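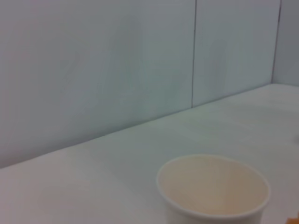

Gullura (bench kit)

Gullura is a pick-and-place kit for a single robot arm, sold by Breleck to people who want a small arm on a table doing small household jobs. It comes as a wrist camera, a mounting plate, a set of fingertips and the software that ties them together. You bring the arm and the gripper yourself. I've kept this entry going since the first release and I'm a fan, so take my fondness into account — I've tried to put the grumbles in too.

Name and origins

Breleck started out making brackets and cable clips, and you can still tell, as the brackets are lovely. The kit grew out of an in-house project called Buenaventura, which was meant to clear up after staff lunches and never got beyond cups and bowls. Chaltu Dinsa took it over, threw away most of the bowl work and rebuilt it as something you could put in a box and post. I asked her once where the name came from and she said it was the only one on the list that everybody could spell (I can't, I had it with one L for months).

What's in the box

The camera is the heart of it. It's a little thing, it weighs next to nothing, and it sits close to the wrist so that it travels with the gripper. The plate has two rows of holes and will suit most of the smaller arms. There are spare fingertips in two hardnesses. The soft ones are for paper and thin plastic and they wear out quickly, so do order extra! The software arrives on a memory stick, with a printed booklet of 220 pages that is much better than it needs to be. Chapter 5 is the one to read first.

There's no emergency stop in the box. Your arm should have one already, and the booklet says so in large letters on the inside cover.

How it works in use

You teach a job by moving the arm by hand or with the supplied handset, and the kit records what the camera sees together with where the joints are. After enough goes it will try the job alone. For a single cup on a plain table, Breleck suggests 100 recordings. I'd call that fair if you shift the cup between goes and a bit mean if you're lazy like me and keep putting it back in the same place. For anything with a wipe in it the booklet asks for 400, and I wouldn't try to get away with fewer.

Paper cups

Most owners start with a paper cup, and so does the booklet. It's a good first job and a harder one than it looks. A paper cup is light enough to be shoved along by a fingertip that arrives too early, and it squashes if the fingers close too far. The approach that has worked best for me is to come in low from one side with the gripper open, stop short, and only then move the last little way before closing. 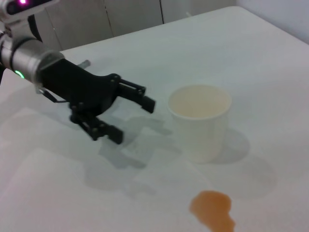
White on white is the other headache. A white cup on a pale table gives the camera very little to go on apart from the rim and the inside, and older versions of the software would now and then go for the shadow instead. The current release is far steadier. If yours still gets muddled, turn the overhead lights down a notch or put a lamp off to one side, and record a few more goes with the lamp on.

Spills

The spill job is the one people buy the add-on for. Lift the cup clear, set it down somewhere clean, fetch the cloth, wipe. Tea-coloured puddles are the easy ones. Water on a white top is miserable, and I've yet to get a wipe I was happy with. The add-on is called Cundex and is a cloth holder with a springy back, so the arm can press down without stalling. It clips on in seconds, though mine came with one clip so stiff that I had to warm it in my hands before it would go.

The kit decides for itself whether to move the cup first or wipe round it. I like it to move the cup, and there's a setting for that, tucked away under "Order of work", where I'd never have looked without the booklet.

Setting up the table

A plain matte top is best. Glossy tops throw the lights back at the camera. Flat panels or cupboard fronts behind the table do no harm, but patterned curtains do, and so does a window with people walking past it. Leave plenty of room round the cup while you're learning. Keep cables slack enough for the wrist to turn fully and check them again after the first hour, because mine had crept round by then and was tugging at the plate.

Versions and support

There's one version on sale at present. Owners of the first release can have the new software free, but they need the newer camera lead, which Breleck charges for. Support is by email, and replies come back quickest in the morning. Chaltu still answers some of them herself.

See also: Buenaventura (project); Cundex; wrist cameras; teaching by hand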